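Notes for my Lesstead talk, 09/10/2022
Kanako Nakajima

Hi everybody! Quick wave, thank Tanveer for the slot, check the clicker works this time.

I want to talk about the boring half of robot learning, the part where you stand in a kitchen for weeks making examples. It's my favorite part, so I'll try not to go over time.
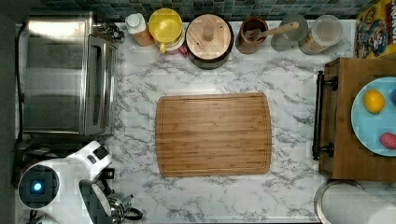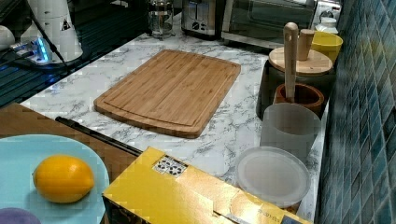 So, the Fuliton set. We ended up with 1708 episodes, and I have watched every one of them (some twice, don't ask). An episode for us is one short task, start to finish, with a person driving the arm and everything getting recorded – joints, gripper, all the views. Then somebody types one plain sentence saying what the task was.

Ask the room: who has driven an arm by hand before? Wait for hands. Really wait, I always rush this bit.

OK, the story about Nour and me. We both drove in the first week, and I thought we were doing the same thing. Nope! Nour goes in slow and low, I come down from above like a seagull. The first model we trained picked something in between and hovered. It just hung there! We kept both styles in the end, but we tagged each episode with the driver's name so we could at least look at them apart.

Next, throwing stuff out. We dropped 158 episodes before training. Mostly long pauses, where the driver stopped to think or talk to somebody. I was pretty strict about it and Ayane was not, and she still says a few of mine should have stayed in. She may be right. A little fumble followed by a good recovery is gold, please keep those. A driver chatting about lunch with the arm parked, cut it.

Then moving things. My rule is to shift something on the counter every three episodes, even if it's just turning a mug handle. I used to wait till the end of a session and I regret it so much, you get these long runs where the model can more or less memorize the counter.

(If short on time, skip to labels.)

Labels: write them the way you'd ask a roommate. "Put the lemon on the board" is great. We had over 800 to rewrite after the first pass and that was a long October, folks.

Play the hovering clip here, sound off. Then questions – Takeshi has the mic.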